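Search this forum
Advanced search
Kitchens & Remodeling > Layout and Appliances
Last updated January 16, 2023

Built-in microwave in a tall cabinet, or leave it on the counter?

tallboy_pete
We're redoing the kitchen in a small ranch house and I have to sign off on the cabinet order soon. My wife wants the microwave up in the tall cabinet next to the fridge. I would just as soon keep the one we own and set it on the counter. The designer at Kindton quoted the tall cabinet with a microwave opening at $1194. The same cabinet with plain doors and shelves is $178 less, and we wouldn't have to buy a trim kit.

My worry is the door. Every microwave I've looked at hinges on the left, and our fridge would be on the left. I don't want to be reaching around an open door every time I take out a bowl of soup. 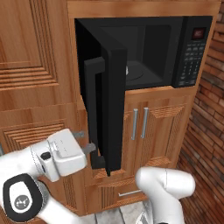

The other thing is height. The drawing puts the bottom of the opening at 54 inches off the floor. I'm six foot one and my wife is five foot three. Has anyone lived with one that high?

14 comments | 6 shares

marlow_k
54 is too high for five foot three. She'll be lifting hot liquids at chin level. Ours is at 48 and I wouldn't go any higher. Ask them to move the shelf down and put a short cabinet on top. Most shops can do that before the order goes in.

Also check the depth. Tall cabinets are usually 24 inches deep but the inside is less than that, and you need room for the plug behind it.

GrassoOwner
I have the Grasso 24 inch tall cabinet and disagree on the height. Mine is at 52 and my mother, who is five foot two, uses it when she stays with us. She slides the bowl out onto a plate and brings it down. It's a matter of what you're used to.

Left hinge has never bothered me. You stand to the right of the door and that's where your counter should be. If the counter is on the left you have a problem.

marlow_k
"What you're used to" is fine until somebody spills. I'm only telling him what the installer told me.

tallboy_pete
Counter is on the right, 31 inches of it before the range. So that part works. I'll ask about lowering the shelf.

Aaliyah Campbell
Before you spend the money, think about what happens when the microwave dies. We put one in a cabinet at our old place. It lasted seven years, and by then the maker had changed the size. The new one was half an inch too wide for the trim kit. The replacement kit was $169 and took six weeks to come. With a countertop model you go to the store and you're done the same day.

If you do build it in, have the opening made a little oversize and cover the gap with trim that isn't tied to one brand. And get an outlet in there on its own circuit. Ours shared with the kitchen counter outlets and it tripped whenever the kettle was on.

GrassoOwner
Agree on the circuit. Our electrician insisted on it anyway.

tallboy_pete
The electrician already has a separate circuit on the plan. He is also adding outlets in the backsplash. That was the other thing I wanted to ask. We have one corner where the two counters meet, and I'm trying to decide if it should hold the toaster and coffee maker or stay clear. My wife says corners are dead space for prep, so put the small stuff there. I think crumbs are going to collect in a corner you can't reach.

We're going with wood raised panel doors on the uppers (Zimivside, the darker of the two stains). I know raised panel is out of style. I like it and it matches the dining room. The backsplash will be brick if the budget holds. If not it's plain tile. The Tosent counter sample is still sitting on the windowsill and so far it looks fine in daylight and a little yellow at night. 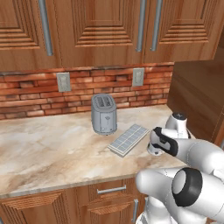

brickbybrick
Seal the brick. Two coats, and a third behind the range. We skipped it near the stove and the grease went in and stayed in. I've scrubbed it every April since and it never comes all the way clean.

On the corner I'm with your wife. Nobody chops in a corner. Pull the appliances forward once a week and wipe.

marlow_k
I'd skip brick altogether. The grout lines are deep and they hold everything. Tile wipes down in a minute.

brickbybrick
Sealed brick wipes down too. It takes two minutes.

Aaliyah Campbell
Raised panel has the same cleaning issue. The grooves pick up dust and a bit of grease, mostly on the doors closest to the range. A soft paintbrush gets it out. I wouldn't let it change your mind if you like the look.

For the yellow counter, check your bulbs. What are you running, 2700?

tallboy_pete
Yes, 2700. I have some 3500s in the garage and will try them tonight.

I talked to Kindton this afternoon. They can drop the opening to 49 inches with no change in price, but it adds a week. The short cabinet above would be deep enough for baking sheets stood on edge. My wife is happy with that. I still think we're paying a lot to get one box off the counter, but I've been outvoted before.

GrassoOwner
Take the 49. Have them note it on the drawing and get it initialed. Mine came wrong the first time.

marlow_k
Same here, get it in writing. And measure the microwave yourself. Don't go by the box.

Reply to this thread
2 new comments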